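Pascual Woven Name Tape

Stostard › Labelling › Woven tapes

Pascual is our plain woven tape for names, sewn on by hand or machine, and it is the thing we are fondest of in the whole labelling range. It comes as a continuous roll, marked out into blank labels with a fine grey line between each. You write or stamp on it, let the ink dry, snip along the line and stitch it in. We have used it on coats, cushions, tea towels, choir folders, a tent, a great many socks and the loop on the back of an apron, and we still get a bit excited when a fresh roll is opened (it has a lovely flat, crisp feel, like a new bedsheet in miniature).

On the roll
200 labels, wound on a card core
Widths: narrow or wide
Colours: white, oat, pale blue
Edges: woven on both sides, so only the cut ends need turning under
Wash: up to 90 degrees
Tumble dry: yes, low or medium
Iron: yes, from the back
Dry clean: please test a label first

Which width?

The two widths are the same cloth, and the choice really comes down to how much you want to say. Narrow takes a single line: a surname, or initials and a surname if your writing is small. It is the one for collars, cuffs, gloves and the insides of hats, where anything bigger starts to scratch or show. Wide will take a name with a phone number under it, and we'd go for that on anything that travels. Bags, coats, picnic rugs, swimming things, the cover of an instrument case. Wide is also far easier to sew if your eyes get tired in the evening!

Writing on it

Fimine laundry ink was mixed with this tape in mind and the pair get along beautifully. The line stays thin, it doesn't creep along the threads, and it dries to a proper black. You can buy it as a pen or as a small bottle for use with a stamp pad. Other permanent fabric pens will work too, though some of them feather on the oat colour, so try a spare label at the end of the roll before you do the lot.

Tape the strip down on a hard surface at each end before you begin. Write a good long run in one go, leave it flat overnight and press it from the back with a warm iron, no steam. If you are stamping, press straight down and lift straight up. A rocking stamp gives you a ghost letter at either side, and it always seems to be the last label in the row that gets it.

Where to put it

Inside a side seam is the classic place and a very good one, because the stitching hides in what's already there. On padded things, look for a binding or a fabric band to sew to and catch only the top layer with your needle. Soft toys are best labelled at a seam low on the body, with the raw ends folded well under and small stitches all the way round. For backpacks we like the inside of the top flap, or the hem of the lining if there is enough of it to get hold of – webbing is tough going by hand, so save your fingers and use a thimble. Hard plastic boxes and bottles need a stick-on label, and you'll find those on the Labelling page under Vinyl.
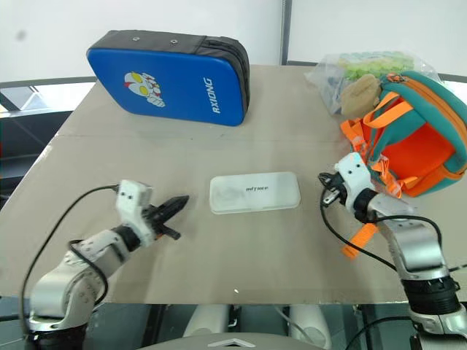
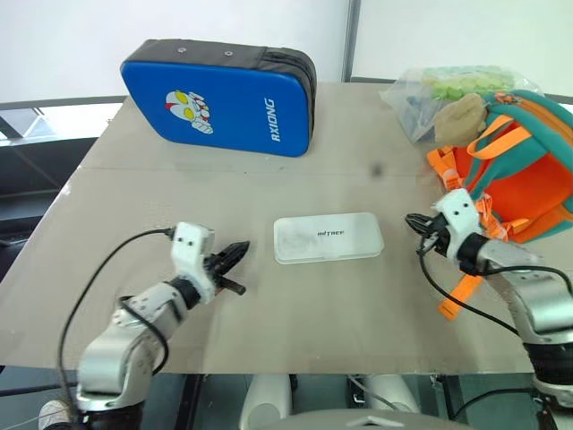
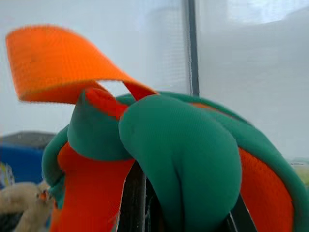
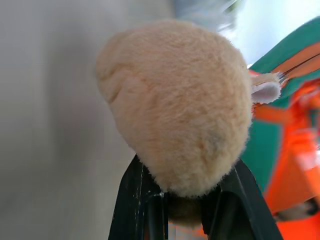
Soft and padded things, the sort that wear a sewn label well.

Stitching

Ordinary polyester thread is perfect. Match it to the tape, turn the cut ends under by the width of a grain of rice and slip stitch along the short sides first. For most clothes that's plenty. Towels, overalls and anything that goes through a hot wash every week should be sewn on all sides. If you're using a machine, a short straight stitch and a fine needle will do it, and a dab of washable glue stick holds the label still far better than pins.

Stretchy fabric needs a little thought. Sew the short ends only and leave the label very slightly loose, so that the cloth can move underneath it.

Unpicking

Labels come off again nicely, and we think that's a big part of the charm. Coats get handed down, cushions change rooms. Slide a seam ripper under the short side, snip every few stitches and the label should lift away. A pass with a steam iron closes up the holes in most cottons and wools. Waterproof fabrics will keep their holes, so think about the hanging loop for those instead.

How it's made

Pascual tape is woven and wound in Tritunham, on narrow looms that make a wonderful racket. The yarn is dyed before weaving, so the colour runs all the way through and the cut ends match the face. After weaving, the tape is washed and pressed, the grey lines are printed, and it is wound on to its core by machine. We checked through the whole page again for this new batch, and the only change is a slightly stiffer finish, which makes stamping easier and softens after its first wash.

Questions we get asked

Can I iron it on? No, there is no adhesive on the back. Ask for our fusible web if you'd like to try that route, and add a stitch at each corner.

Does the oat shade show up on cream wool? Hardly at all. Lovely if you want it discreet.

Will you print names for us? Yes, on orders of two rolls or more. Send the wording exactly as you'd like it, capitals and all, and we'll send back a proof on the tape itself.

Do you send samples? Gladly. A short length of each colour, in the width you choose, goes out by ordinary post.

Also in this range
Fimine laundry ink, pen
Fimine laundry ink, bottle
Stamp pad, dry
Fusible web, by the metre
Vinyl stick-on labels

Page updated Sunday, October 18, 2020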